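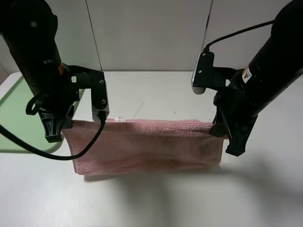

Two-arm towel handling, with a camera module mounted at each gripper.

Jeltow Folding Station, Two-Arm Configuration

The station is supplied by Skindano for textile handling trials and training programs. Purchasers should budget for both arms, both camera modules and a spare set of gripper fingers.

Lead time: 4 weeks
Bench height: 700 mm
Spare finger set: $94

Installation is quoted separately. Orders for delivery in December must be confirmed in writing.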